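Home | News | Press | Contact

Midorel puts its striped towel up for folding

FALTIA, 13th August — Midorel today announced Folding Month, running through September, for households whose towels live on office chairs. Stripes, the company says, give you a line to aim for.

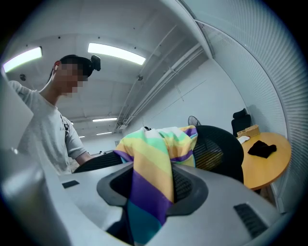
Wolletti replied that a towel rolled is a towel finished, and that stripes only show how crooked you are.

Midorel will fold on regardless — all 14 sessions of it.
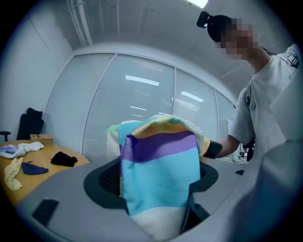
Booking

Places are free. Bring a towel.

5 comments | 82 shares

Related
Ní Bhriain opens linen shop
Fitted sheets: a statement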